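Lidivmont workroom gallery

We finally have the long room at Lidivmont looking like somewhere you'd want to spend an afternoon, and I'm so pleased with it! Pale walls, plenty of places to sit, and space to leave a job out overnight (a real luxury after the old place). Domari came in August and stayed late to help with the heavy lifting.

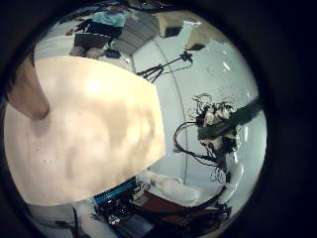
Cables are next on the list. I've got a box of 26 Velcro ties ready and can't wait to get stuck in, though I suspect we'll need more before we're done.

Still to come: the shelves from Barrientos, 545 mm deep, so even the big folders will fit. More pictures once they're up – I'll be taking plenty!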